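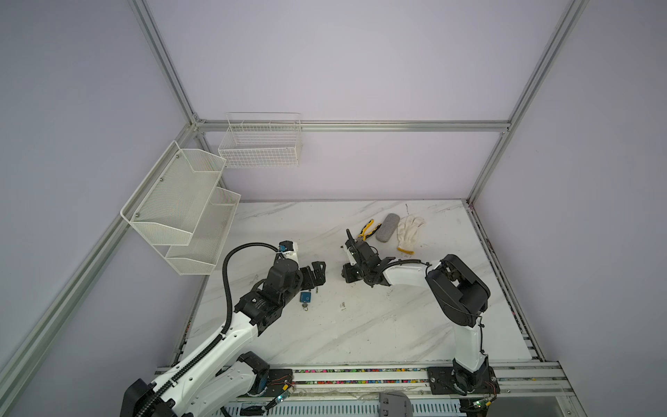

Figure 4. Work table with both arms, wall baskets and loose items.

Last updated: May

We use cookies to remember your language setting. Accept / Manage

4.2 Setting up the tidy-up task

Tidying a bench is still slow work for a two-arm cell. Trikent can put away a small set of known items on a clear table. It can't yet be left alone with a full bench, and a person will beat it on speed every time. Plan on up to 11 minutes for a short run.

1. Switch off arm power at the wall.
2. Empty the wire basket on the back wall and both tiers of the mesh shelf on the left.
3. Wipe loose bits off the tabletop.
4. Lay out the pliers, the gray block and the glove toward the back of the table. Leave space between them.
5. Restore power and set arm speed to 3.
6. Open the Susen panel, choose Tidy, and assign a basket to each item.
7. Press Start and stay within reach of the stop button.

CAUTION: Keep hands out of the enclosure while arm power is on — even when the arms are still. 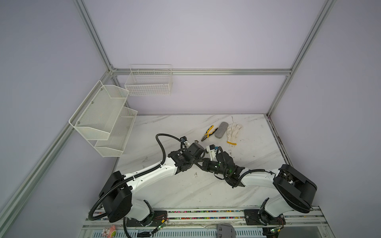 Figure 5. Grippers close together near the center, in front of the pliers.

NOTE: The middle of the table is shared by both arms. If they stop with a Shared Zone message, press Hold, move the right arm back 100 mm from the panel, then press Resume.

NOTE: Gloves are the hardest item in this set. Soft things change shape when gripped, and a dropped glove has to be laid flat again by hand. Amândio Aguiar keeps the list of items cleared for use. Ask him before adding anything over 200 g.

8. When the run ends, switch off arm power and check each basket against the panel.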